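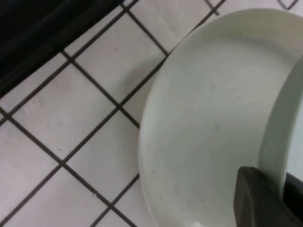
Limescale and water hardness: frequently asked questions

Reading time: 2 minutes

What is hard water?
Water containing dissolved calcium and magnesium salts, picked up as it passes through chalk or limestone. Hardness is normally stated in milligrams per litre as calcium carbonate. The Hurport supply was last tested in June at 163 mg/l, which falls in the moderately hard band.

Is it safe to drink?
Yes. The minerals affect taste, soap and appliances.

Why do dishes dry with white marks?
When a drop of water evaporates, the minerals stay behind. Marks are heavier where water collects, such as the foot ring of a plate or the underside of a glass.

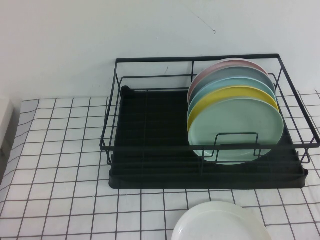
Standing items upright shortens the time water sits on them. Drying with a cloth straight after rinsing removes most of the remaining water before it can leave a deposit. A drip tray will build up scale faster than anything standing over it and should be descaled separately.

How do I tell scale from glass corrosion?
Wipe the mark with white vinegar and leave it for a few minutes. Scale dissolves. Corrosion, usually from the dishwasher, does not, and cannot be reversed.

How do I descale a kettle?
Use 500 ml of water with 2 tablespoons of citric acid. Boil, switch off, leave for twenty minutes, empty and rinse. Boil once with fresh water and discard it. Do not mix any acid with bleach - the reaction gives off chlorine gas.

Can I use vinegar on everything?
No. Keep it off marble, limestone, natural stone worktops and unsealed grout. Glazed tiles and glazed crockery are generally unaffected by short contact.

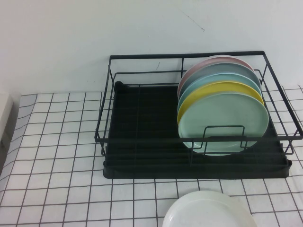
Plates stacked upright in a wire drying rack.

Does a jug filter soften water?
Partly. Most contain an ion exchange resin that lowers temporary hardness until the resin is used up. The Ullex jug follows this pattern.

What about a full softener?
A softener such as the Bianchini under-sink unit exchanges calcium for sodium and needs salt. Ours regenerates every 2,000 litres. Leave one unsoftened tap for drinking and for making up baby formula.

Page checked by Viola Barbieri, 7th January.

Comments

Sixten Bråten: Does the citric acid method work on a shower head?
mtn_kate: Yes, but soak it in warm solution, don't boil it. Take the rubber washer out first.
P. Orrell: We're on the Mumton side and get far more scale than the figure given. Is it a different borehole?

Related
Reading your water quality report
Dishwasher salt: how much and how often
Cleaning tap aerators
Low pressure at the kitchen tap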